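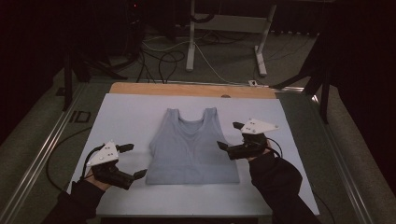 One buyer wrote to ask me whether the Zeveo battery monitor works with a lithium bank or just lead-acid. It does both — you pick the type in the setup menu the first time you power it up.

Home Shop Batteries Monitors Support Cart

I put the Zeveo on my own off-grid setup at Gustholm and I love it! The little screen shows volts, amps and how much charge is left (big numbers, easy on my eyes). You get the display, the shunt and 3 meters of cable in the box. Fit the shunt on the negative side, and please put every load through it, or the readings will drift.

It also talks to the Jevness inverter over the 2-wire port. Order code 511.

We use cookies to remember your cart. Accept / Settings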